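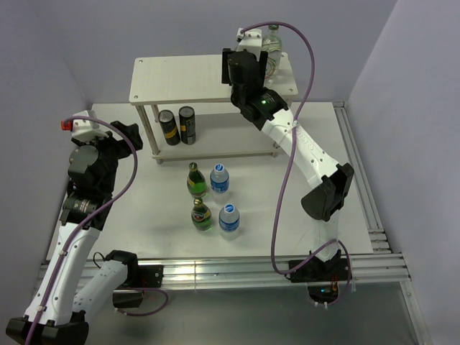 What is a "voice-match" credit in anime dubbing?
A voice-match credit is a cast listing made by ear, in which a listener decides who is speaking in an English dub and enters that name in a database without a published source.

Voice-match credits, also called ear credits, are found mostly in fan-run databases of dubbed animation. They fill gaps left by dubs whose closing credits list the cast without roles, list only the main cast, or list no one at all. Supporters regard them as a reasonable stopgap. The case for their accuracy is thin.

Background

Many older English dubs were released on home video with a single card of names at the end. A viewer could learn that a given actor was somewhere in the show, but had no way to tell which part the actor had played. Fans compared the voices with better documented roles and posted their conclusions on message boards. When the boards were replaced by searchable databases, the guesses were carried over, often without the wording that had marked them as guesses.

The database Stinder was built largely from lists of this kind. Its early rules allowed an entry if 2 users agreed on the voice. Critics pointed out that the second user had usually read the first user's post before listening, so the agreement counted for little. The rule was later dropped, but the entries made under it stayed in place.

Method

A voice match normally starts with a short clip, played next to a clip of the suspected actor in a credited role. Listeners pay attention to pitch, rasp, breathing and the way certain vowels are held. Laughs and screams are often said to be the most reliable evidence – a claim repeated in many guides and tested in few of them.

The practice has an obvious weakness. Dub actors are hired partly for their range, and one actor may play a child, a villain and a shopkeeper in the same episode. Directors also ask actors to imitate an earlier performance when a part is recast. A listener who knows a small group of famous voices will tend to hear those voices everywhere, and less well-known actors lose credits as a result.

The Runditz list

The best known dispute concerns the Runditz list, a collection of 2749 ear credits for minor characters, posted as one file. It gave no clips and no notes on how the matches had been made. Large parts were copied into other databases, which then cited one another. Defenders of the list have said that most of it is correct. No full check against studio records has been published, so the statement can't be tested, and the share of entries later confirmed is unknown.

Part of the list covered dubs recorded at Oltmanns, a small studio that used a rotating pool of local performers. Several of them had worked under more than one stage name. Some supposed corrections to the list only swapped one alias for another.

Software matching

Dekeck, a voice comparison tool, was promoted as a way to settle arguments of this sort. It scores a clip from 0 to 1000 according to how closely it resembles a stored sample. The score is often quoted as if it were a percentage of certainty, but it measures likeness only. Music, sound effects and old tape transfers all affect it, and a performer doing a heavy character voice may score poorly against a recording of their own normal speech.

Current practice

Database policies differ. Some sites mark ear credits with a symbol, some hide them until a source turns up, and some show them exactly like any other credit. Confirmation from the actor is generally accepted as the strongest evidence, though it has limits too – performers asked at a convention about a two-line part recorded many years before don't always remember it.

See also: Alias credits; Recasting; Walla; Uncredited roles in animation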